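Search this repository

Search

# kollis-worktops

Posted in March by Rosemarie Bauerfeind

Hello! I keep a list of words people use for kitchen worktops, and it has got a bit out of hand, so now it lives in a repo. There are 3,000 entries, pulled from old shop leaflets, Endmont sale notices and my aunt's letters (she had opinions about slate).

## What you get

One CSV, 14 columns. The ones you'll want are `term`, `material`, `region` and `first_seen`. Farah Sembiring did the spelling checks and caught far more than I'd like to admit.
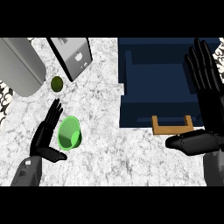
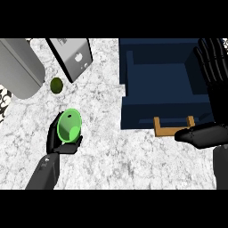

Computer renders, both with a marble worktop, white with grey veining.

## Known problems

- "Marble" in the leaflets often means anything pale with a vein in it. I've left the seller's word alone and put my guess in `material_guess`.
- 16 rows from Erkalbridge have no year. Kerstin Kettler is still going through the boxes — please don't chase her!
- `region` is a mess in version 2. Sorry.

## Using it

Take it, change it, print it on a tea towel. If you spot a word I've missed, open an issue and tell me where you found it. Scans are lovely but a page number will do.

Last updated: March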